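### 3.2 Household storage and reported loss of small items

Participants were recruited through two community centres, one in Cerkdale and one in Irbridge. Of the 300 households approached, 200 returned a completed survey. The survey asked where small items in daily use were kept, who in the household put them away, and how often an item could not be found when it was wanted. Responses were coded using the scheme of Meléndez, with two categories merged where the wording overlapped.

Storage was classed as open (shelves, trays, baskets without lids) or closed (drawers, cupboards, lidded boxes). Households using both were assigned to the class holding the larger share of items. Labels were recorded separately, as words or as pictures, following the Bautista protocol. 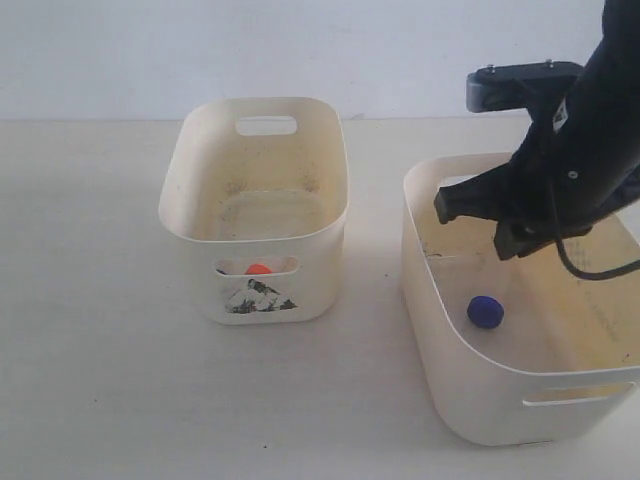

**Figure 4.** Open plastic storage baskets, the left one with a picture label on its near wall.

Recall was tested in July, six weeks after the survey. Each participant was read a list of items from their own survey response and asked to name the storage place of each. Answers were scored as correct, partly correct (right room, wrong container) or incorrect. The Skekico scoring sheet was used without changes, apart from Canadian spelling.

Households with open storage gave more correct answers than those with closed storage, but the gap narrowed once household size was taken into account. Picture labels were linked to better recall among children — the effect in adults was weak and did not hold in the Irbridge group. Labour spent on tidying was self-reported and should be read with care. Differences between the two centres are taken up in Section 4.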